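Catmont Tabletop Tool-Use Kit
Product line: Pranier Research Equipment
Status: in stock, ships assembled
Last revised: 31/03/2022

Overview

The Catmont kit is a bench-scale setup for collecting and replaying demonstrations of tool use by humanoid and arm-mounted hands. It was built at Ovora for a study of how well a policy holds a hand tool steady when the tool was not designed for robots. The kit contains the work surface hardware, the tools, the recording software and the reference dataset from that study. It does not include a robot.

Most published grasping sets end when the object leaves the table. The Catmont protocol starts there. The tool is already in the hand when the episode begins, and what is scored is the path of the working end: the blade of a trowel, the bowl of a scoop, the tip of a brush. Grasp quality matters only as far as it shows up in that path.

Method

Each episode is recorded from a head-height view, with joint positions logged from whichever arm is holding the tool. A second arm may be present and may be idle or active. Its joints are logged as well, and the software keeps the two streams separate so that a single-arm policy can be trained on two-arm recordings without editing the files.

The tool path is estimated from the wrist pose plus a fixed offset measured at the start of the session. Slip between hand and handle shows up as drift in that offset. The Thakur slip metric, supplied with the kit, reports drift in millimeters per episode and as a share of total path length. The first number is easier to read. The second is the one to use when comparing tools of different lengths.
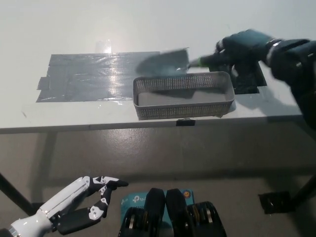
How is slip measured when the blade is moving too fast to be sharp in the video?

The metric does not read the blade from every image. It uses the wrist pose throughout and checks the blade position only at the rest points that open and close each stroke, then spreads the difference evenly across the stroke between them.

This makes the result insensitive to exposure time, within limits. If an operator strings strokes together with no rest point, the software joins them into one long stroke and the slip figure becomes an average. The log marks these cases with a flag. In the reference dataset they were kept, since removing them would favor the slower operators.

Result summary

The reference dataset holds 300 episodes with the trowel and 100 with the scoop. A policy trained on the full trowel set was compared with one trained on 80 episodes chosen by the slip metric, lowest drift first. The smaller set gave a steadier blade path on straight strokes and a slightly worse one on turns. We attribute the second effect to selection: episodes with sharp turns tend to slip more, so few of them survive the cut.

Sorting within each stroke type before selecting removes most of this effect. The kit software does so by default. The unsorted mode is still available under the legacy settings for anyone who needs to reproduce the original numbers.

Transfer between hands was weaker than transfer between tools. A policy trained on one hand design and replayed on another kept the general shape of the stroke but lost the blade angle early. Measuring a new offset helped. Scaling the finger closure did not. Users with mixed hardware should plan on separate training sets for each hand - the converter in the software changes file formats only and makes no attempt to adapt the motion.

What is in the kit

Trowel, flat blade
Scoop, short handle
Brush, stiff
Shallow trays, 2
Offset calibration block
Recording and replay software, one site license
Thakur slip metric, source included
Reference dataset with stroke labels

Setup notes

Place the calibration block where the holding arm can reach it without changing elbow configuration. A configuration change between calibration and recording is the most common cause of a bad offset, and the software cannot detect it.

Fix the work surface to something heavy. Small table movement reads as slip. If the arm and table share a base, this is less of a concern.

Record a short idle segment before the first stroke. The replay tool uses it to set the zero for both arms, including an arm that takes no part in the task.

Repeat calibration after any change of tool, and after any collision hard enough to trip the arm's own protective stop.

Known limits

The brush is included for recording only. Its bristles bend under load and the slip metric treats the bend as drift. A correction is planned for the December software release.

Loose material is not tracked. Episodes can be labeled by outcome, but the label is entered by the operator.

Ordering

Pranier supplies the kit to universities and company laboratories. Replacement tools and trays are sold separately. Owners of the earlier software can load the reference dataset after running the format converter.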